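Uvville council votes, notebook
Fri 31 August

Picked up where Annick left off on the recorded votes. Goal for the day was to get the council's roll calls into one table so we can see who voted on what, who abstained and who had left the room. The clerk's office publishes the minutes but not the votes as a separate list, so it all has to come out of the text.

The parser went through the full batch before lunch. 565 motions found, 1,153 name changes flagged between one roll call and the next. A name change here means someone was in the list for one vote and missing for the following one, or the reverse. Most are plain comings and goings. The ones we care about are the recusals, and the clerk does not write those the same way twice. Wordings seen so far:

"stepped down from the dais"
"recused"
"did not participate"
"excused for this item" (also used when someone goes home early, so no good by itself)

Added the first three to the match list. Left the fourth for hand checking.

Main question is still the Plisero lot rezoning. It came up at the January meeting, was tabled, came back, and passed on second reading. The council rule says a member with a financial interest must say so aloud and sit out both the discussion and the vote. In the January minutes the Delaunay ward member is listed as recused on the motion to table. On second reading the same member is listed as voting yes. Either the interest went away in between, or the clerk's list is wrong, or it's what it looks like. Not writing it up as anything until we have the disclosure form.

Asked the clerk for the form by email. Auto reply says records requests get an answer within ten business days. Put a reminder in Workby.

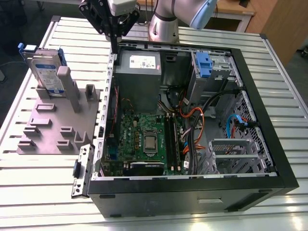

Florian Marchal: I'd be careful with the second reading. The minutes for that night were corrected at the next meeting and the correction is only in the packet, not in the posted version. If you're working from the posted file you may be looking at the uncorrected vote.

Checked. He's right that there was a correction. The following meeting's minutes say "approved as amended" and give no detail. The packet should have the marked-up page. The packet on the council site is a scan with no text layer, so the parser skipped it without an error. That's a fault on our side. It should at least log a file it can't read. Changed it to write the file name to a skipped list and stop pretending everything went fine.

Reran with the new logging. The skipped list is longer than I would like. Mostly packets, a few sets of committee minutes, and the charter amendment hearing, which I had thought we had. Nana has offered to run text recognition on the scans over the weekend and put the output in the shared folder under "packets, raw". Please don't edit anything in there. Copy it out first.

Afternoon: hand check of the "excused" cases. Slow going. Read each against the video where there is a video. For two of them the member walks out before the item is read, comes back after the vote, and says nothing about why. The minutes have "excused" for both. Marked them "unclear" and did not count them as recusals. Aurélien thinks they should be counted, on the grounds that the effect on the vote is the same. I don't agree. The effect is the same but the rule asks for a spoken disclosure, and the rule is what we're measuring against. Left both columns in the table so it can be sorted either way.

Also found that the quorum figure is wrong in our notes. We had been using the number of seats filled, but the charter uses the number of seats that exist, filled or vacant. This matters for the spring, when the Delaunay seat was empty. Two votes from that stretch now look short of a quorum. One is a proclamation and doesn't matter. The other is the paving contract. Sent both to Kusum to read against the charter text before anyone gets excited.
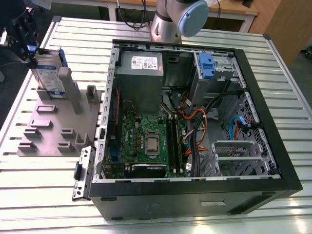
Desktop tower on its side, panel off.

Kusum called back at the end of the day. Her reading is that the paving vote is fine. The mayor counts toward a quorum even when not voting, and the mayor was present. It's in the section on the presiding officer, not the section on meetings, and we had only copied the one section into our notes. Copied the other one in now. Proclamation is fine for the same reason. Struck both from the list of problems.

Names: the parser still treats a member's married name and earlier name as separate people. Fixed by hand in the alias file. Anyone adding to that file, keep the older name on the left.

Open:

Disclosure form, waiting on clerk.
Packet page with the correction to second reading. Annick will ask for the paper copy at the counter on Tuesday if Nana's text is no good.
Decide on the "excused" column. Aurélien to write down his side so we can settle it without another long call.
Committee minutes in the skipped list, not looked at yet.
Clerk's email about the form goes in the correspondence folder, with the date it came in.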